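Jidley House shared kitchen: fridge safety check
9 Jun 2018

Okay, round two! I did the big fridge today and wrote my comments as I went, so excuse the rambling.

Doors close and seal all the way: OK. I did the dollar bill test on both, good grip everywhere.
Temperature under 40: OK. It read 37 at the top and 38 down low.
Cord and plug: OK, no nicks, nothing warm.
Door fronts clean: Meh. Faint smudges, I'll get them with the Tarkex spray next time.
Floor clear for the drawer to pull out: OK

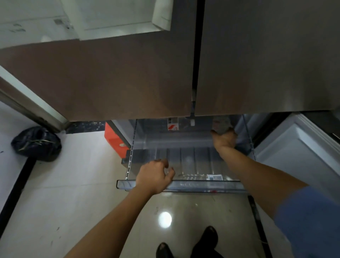

Bottom drawer open, one hand on the front of the clear bin and one reaching in at the right.

Bin, cracks or sharp edges: OK, I ran a finger along the lip (slowly!).
Barcode sticker on the bin floor: Peel it off, please. Crumbs love those things.
Labels at the back of the compartment: Leave them alone, they belong there.
Small gray part, upper right: Check again in September. It felt fine to me but I'd like a second opinion.
Wall next to the cabinet: Scuffs and stains on the tile, needs a scrub.

Next check is in 6 weeks, and I'm bringing a better flashlight.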